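Twelve Years of Marbles: A Talk With Satish Pathak
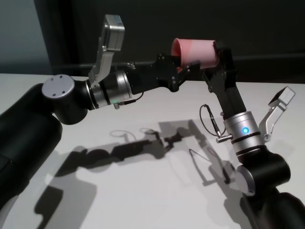

Starting with a coffee can

Satish Pathak sorts his marbles by the kind of damage they have. The clean ones go in one cabinet, the ones with moons and chips go in another, and anything that has been polished goes in a drawer by the door with a paper slip saying so.

"I don't mind polished marbles," he said. "I mind finding out later that they were polished."

He has 203 handmade German swirls at the moment, down from 270 two years ago, when he decided to sell most of his machine-made pieces and a few of the handmades he had bought in a hurry. We talked at his kitchen table from two in the afternoon until it got too dark to see the pontils.

Pathak came to marbles through a coffee can at an estate sale. He paid for the can because he wanted the lid. Inside, under a layer of cat's-eyes and steel bearings, were three latticinio core swirls, one of them broken nearly in half.

"I took the broken one to a club meeting and Cherry Mae Manalastas looked at it for a long time. She said it had been a very good marble. Then she showed me where the core was yellow and not white, and after that I was looking at cores all the time."

Manalastas still checks his purchases. She has been collecting longer than he has and prefers onionskins, so they rarely bid against each other. By phone, she said his eye for color is better than hers but that he was slow to learn about size. "He would pay the same for a half-inch and an inch and a half if he liked the ribbons," she said. "Those are not the same marble."

On condition

The grading question comes up in any talk with Pathak. He does not care for number scales. A dealer can call a marble 9.2 and a buyer can call it 8.6, he said, and both of them are looking at the same tiny moon near the equator. He writes out the damage in words: one pinprick, two subsurface moons, light haze on one side, original pontil.

"Haze is the hard one. Haze can be play wear, or it can be from sitting in dirt. Under a lamp they look close. I turn it against a window and see if the roughness goes all the way around."

He uses a 10x loupe and a plain desk lamp. He used to own a black light and gave it to Jhair Henao, who collects Vaseline glass and gets more use from it.

I asked about buying online. He does it, but only from sellers who photograph both pontils. He has returned four marbles in 12 years. Three were polished, and the other was a contemporary piece with a ground bottom, sold as old. The seller of that one took it back without an argument.

The Willems box

The best thing in the house is a wooden box with a sliding lid that Pathak bought from Joris Stevens, a toy dealer who was clearing out the stock of a shop called Willems. The box holds 12 marbles in paper-lined compartments, all divided core swirls, all close to the same size. A label inside the lid has mostly worn away.

"Joris wanted 270 for it and I offered 230, and he said fine before I had finished talking. So then I worried."

He spent a month comparing the glass. His view now is that ten of the 12 started out together and two were put in later to fill gaps. The two have faceted pontils and the ten have rough ones - and one of the two has a left-hand twist. He has left them where they are.

"Somebody filled those holes. Maybe a kid, maybe the shop. I could find better matches, but then it's my box and I would have to write that down too."

Selling

When he thinned the collection, he sent the group to Sterkden, a small mail auction, in two lots. The first did well. The second, mostly slags and a few corkscrews, went to a single bidder, Prasetyo Rahman, at the opening price. Rahman later wrote to ask whether there were any more oxblood pieces. There were two. Pathak mailed them in July in a pill bottle stuffed with cotton.

He expects to keep buying, one or two a year. He would like a mica with a red base and says he has let two go by, both overpriced at the time and both cheap now.

His wife has asked that the next cabinet not go in the dining room. It is going in the hall.

Comments (3)

glassalley: Agree on writing out the damage. Wish more auctions did it. What size are the marbles in the box?

T. from Ohio: I had a box like that as a boy, but ours were clay. My brother has it.

corkscrew_ed: The left-hand twist is worth more than the rest of the row. Don't let him swap it out!

This site uses cookies to remember your settings. By continuing to read you accept our cookie policy.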